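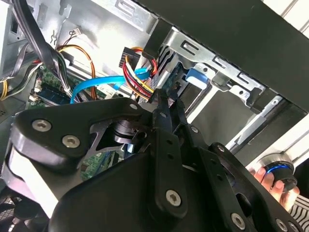

Service Robotics Lab, Unit 6: The Cable Snag
Handout for the Friday group

Welcome back, everyone. Last time we talked about planning a reach into a cluttered space, and I promised you a unit on what happens when the plan is fine and the reach still goes wrong. I'm going to use our own Tosik cell for this, partly so that you can go and look at it, and partly (I admit) so that you'll feel a little better about your own bad runs this term.

Background

The Tosik cell was set up for the Landbridge project, where the job is taking old desktop computers apart so the parts can be sorted and reused. The arm reaches into an open case, finds a power connector, closes on it and pulls. It sounds like a small thing, and with your own hands it is. A desktop case is a crowded place for a gripper, though. There are red, yellow and black power wires coming together at a connector, a SATA cable looping across in front of them, a sheet-metal drive cage close by on one side and the motherboard on the other, with its memory standing up just where you'd like to swing the wrist.

What happened

In August we ran 356 pulls over the course of the month. Of these, 23 were stopped by the force limit, which is set in the Fiko controller. When we went through the logs, 18 of the stops had the same cause: one finger had slipped behind a data cable on the way in, and the pull then loaded that cable along with the power connector. On 3 of the 18 the socket was torn partly off the board before the arm came to rest.

Please notice that the force limit did its job every time. It tripped at the number we gave it. The trouble was that we had chosen the number for a power connector, which takes a good firm tug, and a data socket gives way long before that. I remember being quite pleased with that setting when we chose it, so do take this as a lesson from someone who has earned it.

Why the camera missed it

The camera rides at the wrist and looks along the fingers, so the gripper takes up a large part of its own view. A cable that passes behind the plates simply drops out of the image, and the planner treated "not seen" as "not there." You'll meet this mistake again in Unit 8, in mobile robots, and it is every bit as easy to make there.

What we changed

The arm now takes a look from farther back before it goes in, and any cable found in that first look is kept in the map even after it goes out of sight. The pull begins with a short, gentle tug at a low limit – if the force climbs too early, the fingers open and the arm waits for a person. We also rewrote the hands-clear rule. During the bad runs people had got into the habit of leaning in to free a cable while the arm was only paused, and a paused arm can start again. Press the stop, wait for the red light, and then reach in.

For next week

Read the Tikkanen notes on force thresholds, sections two and four (section three is lovely but you won't need it). Then write a page on this: if you could add one sensor to the cell, where would you put it, and which of the 18 snags do you think it would have caught? The stop logs are in the course folder. Bring a printed copy, please, as we'll be trading them around the table.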